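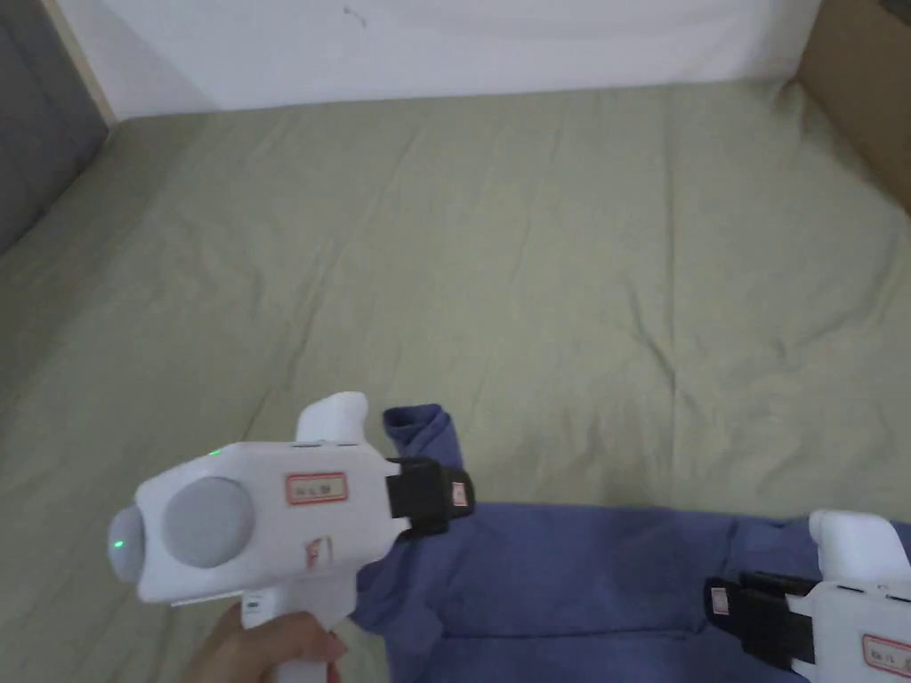
The Blue One

I told my sister I'd be done by noon. She laughed so hard she had to put the phone down, and I could hear her still going in her kitchen while I stood there with a roll of tape around my wrist like a bracelet.

The job was simple! Fold the clothes, put them in the box, tape the box, drive the box to Plondura. The movers from Hamdan were coming for the furniture and they'd made it very clear (twice, in writing) that they don't touch loose clothing. So I cleared off the bed and used it as my folding table, the way my mother always did, with the sheet pulled tight so nothing would slide.

It didn't stay tight. Green sheet, a good one, bought in a sale the week I moved in, and in all that time I never got the creases out of it. I smoothed it with my forearm and it rumpled up behind me like it was making a point.

Anyway. The blue one.

I'd been avoiding it all morning. I did the socks, I did the sweaters, I did a tablecloth I don't remember owning. And then it was the blue one's turn, so I put it down on the edge of the bed in a heap and went to make toast.

I wore it on my first day at Plukard, back when I thought I'd be there a summer. I wore it the night the boiler went and we all sat on the stairs with blankets over our knees, passing around one bag of oranges. I wore it on the ferry, the bad ferry, 14 hours with the wind coming sideways, when a man I'd known for two weeks asked me what I was going to do with my life and I said "laundry, mostly," and he wrote it down on his ticket. He kept that ticket for years. I know because I found it in the pocket this morning.

That was what the toast was about.

I ate it standing up, and then I ate another piece, and then I called my sister back.

"Is it the blue one?" she said.

"How did you know?"

"Because you've gone quiet and you're chewing."

She told me to fold it sleeves in, then in half, then in half again, and not to think about anything until it was square. She's bossy like that, and she's usually right, which is annoying in a younger sister. 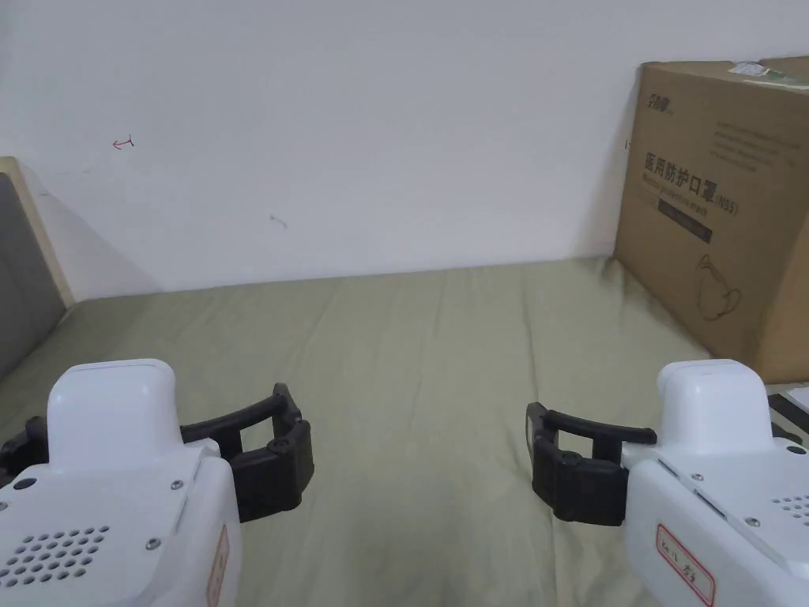 When I hung up I could hear the neighbor's radio through the wall, some call-in show about Grukance and whether they'd ever reopen the swimming pool. A woman had phoned up to say she'd swum there every morning of her married life. I wanted them to let her keep talking, but they went to the weather.

I ran the tape along the bottom of the box a second time, for strength. Plondura is a long drive and the road past the quarry would shake the teeth out of a horse.

And the blue one? It isn't in the box. I folded it exactly the way she said, sleeves in, half and half again, a perfect square, and then I put it on the passenger seat with the ticket back in the pocket and clicked the seat belt over it.

My sister called at two to ask if I was done.

"Nearly," I said, and went to look for the other sock.

More stories
The Orange Stairs
What the Ferry Man Said
Soup for One Thousand
A Key to the Wrong House
Quarry Road, Going Home

Contact | Copyright 2024, all stories by the author | Back to top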